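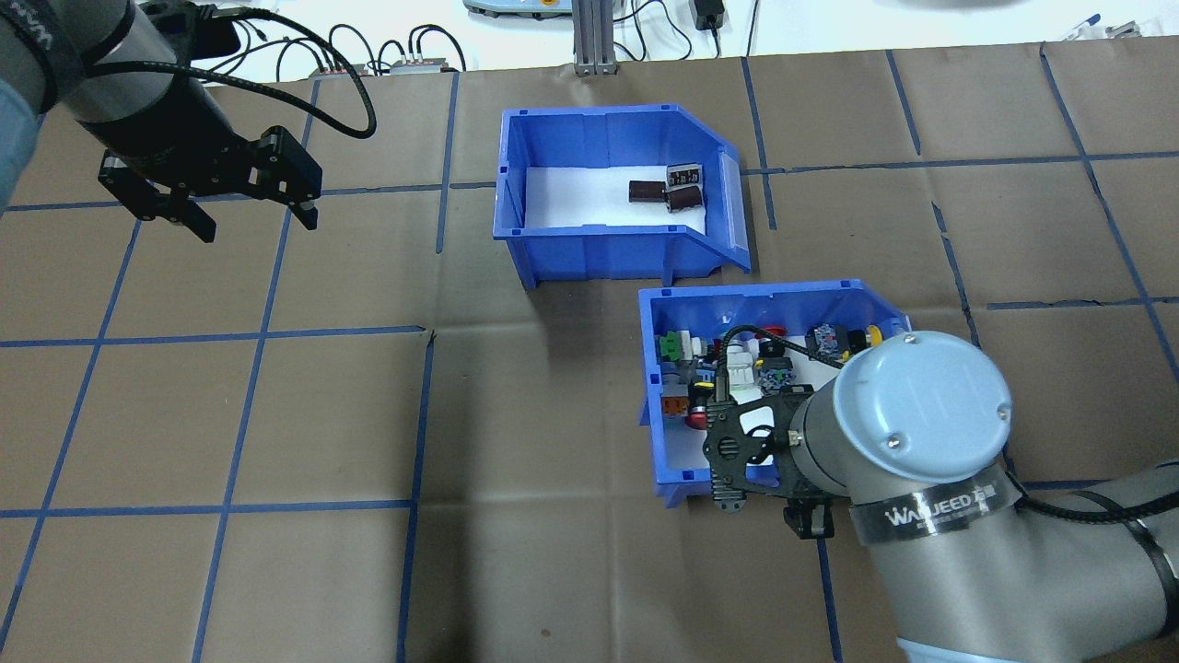 How much should a small repair shop set aside for its first pair of robot arms? Take the price on the quote, put the same amount again beside it for everything the quote leaves out, and don't sign until you've run a trial on your own parts.

I wish I'd had that answer in June, when I got it into my head that our sorting bench needed automating. We refurbish control panels, which means we pull apart a lot of old ones, which means we end up with tubs and tubs of bits: terminal blocks, push buttons, relays, connectors, capacitors, all tipped in together. Somebody has to pick through that lot and put each kind where it belongs. It's dull work and it's hard on the neck, and I've done enough of it myself to have opinions.

So I started ringing around. My first call was to Plellis, who sell complete cells (arms, table, guarding, the works) and who were lovely about it right up to the point where they asked how many tubs we went through in a day. I told them. There was a pause. They still sent a quote, and I still have it, and I've never shown it to my accountant.

Hikholm were more our size. They'll sell you two arms and two grippers and leave the rest to you, and their price looked so reasonable that I rang back to check it was for both. It was! What it didn't have was fingers to suit our parts, a spare set of anything, mounting, cabling, training, or a single hour of anyone's time to get it going. I made a list on the back of the quote and ran out of paper.

This is where Nassoro Obura comes in. He helps small manufacturers plan this sort of purchase, and he charges for the first hour, which I grumbled about and have since decided was the best money I spent all year. He looked at my list and put a line through half of it.

"You're budgeting for the finished thing," he told me. "Budget for finding out."

What he meant was a trial. A cheap table, two arms on hire, bins you already own, and a few weeks of trying the actual job with actual junk. We covered ours in brown paper and marked it into big squares with blue tape, and I'll admit I fussed over how straight the tape was before anyone had plugged anything in. The two blue bins sit inboard where the grippers can get at them, one crammed with mixed parts, the other with just a few capacitors. The whole tabletop cost less than lunch for the crew, and when the paper gets too creased you pull it up and lay down more.

I can't recommend this stage enough. I'd gone in thinking the big question was speed. I had a number in my head from the old bench, and I wanted the arms to beat it. After a week I'd stopped caring about speed and become obsessed with grip. A capacitor is a nice smooth can and a two-finger gripper has a fair chance at it. A button with its switch body still on the back, wedged under a terminal block, is another matter altogether, and that's most of what we get. If I'd ordered straight off the first quote I'd have spent the money on faster arms and had nothing left for better fingers.

The other surprise was cable. Every arm has one, every gripper has one, and they loop about over the bench and then need somewhere to go. We had power strips and adapters along the back of the desk inside a day. In a trial you can live with that. In a permanent setup you need it routed, clipped and out of reach of the bins, and that's an electrician's time, and it wasn't on anybody's quote. I got 25 hours of labour priced for the final install and I'd have guessed five.

Let me give you the shape of our budget, because I always find it maddening when people write these things and go coy. For every $1000 we've put down so far, $189 went on hire of the arms. Most of the rest was wages: my people standing at the bench, learning, swearing, resetting, trying again. I'd had wages down as zero, on the theory that they were being paid anyway. They were, but they weren't doing panels, and the panels still had to go out the door. Put your own time in the spreadsheet. It hurts, but put it in.

Then there's the question of one arm or two. Everyone I spoke to had a firm view. Tolentino, who make grippers and so presumably don't mind how many arms they end up on, told me to start with one and add the second when the first was paying its way. Hikholm said two, naturally. Nassoro shrugged and said to hire two and see how often the second one was waiting. I like that man. We're keeping a tally, and if the second arm isn't busy for 70 per cent of a shift by the end of the trial, I'll buy one and put the difference toward spares.

Spares, by the way! Ask what's on the shelf locally and what has to come by ship. Ask it early, before you've fallen for a colour. I had one salesman tell me that a replacement set of fingers was "usually pretty quick," and when I asked him to put that in writing the conversation got a lot shorter.

And ask about the end. What happens to the arms if the job dries up? Vevby, who handle our finance, were happy to lease over a term that was longer than I've ever held onto a ute. We knocked it back to something sensible, with a buyout in the middle. The monthly figure went up a bit and I sleep better.

My quotes are good until 01/12/2024, and I've been told very nicely that the prices will be different after that. Maybe they will. I've got another fortnight of hire left, a fresh roll of brown paper, and a bin of switches that I want to see sorted before I pick up a pen.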